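We use cookies to remember your settings. Accept / Manage

Noelia Cantero rents a small flat in Pivville, and she has only one table. It is white, and in the morning it must serve for hair, for keys and for breakfast.

"Before, I had 18 things on it," she tells me. "I was looking for my brush every day, and I was late for the bus." In December she decided that each small thing would have a place, and she started with little paper-style bags in place of boxes.
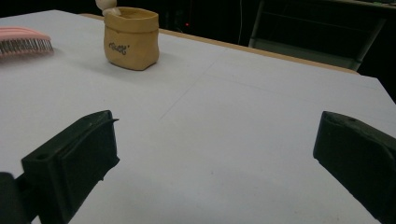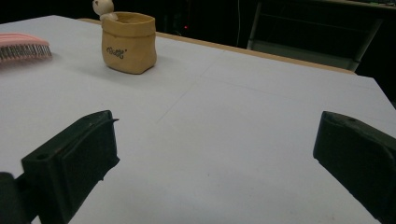 A pink hairbrush and a small tan bag on the white table.

"A box has a lid, and I never open a lid," she says. "With a bag I fold the rim down and I put my hand inside." The brush is a different question. She has tried to keep it standing, but it falls, so now it lies on the table until she goes out.

The evening tidying takes her almost 30 minutes. I asked if this is not too much. "I listen to the radio," she answered. "I like it."

Next she wants to arrange the shelf by the door.

Comments (2)

Doolan: My brush also falls. I hang it on a hook.

Kostden: Does the rim stay folded after some weeks? Mine opens again.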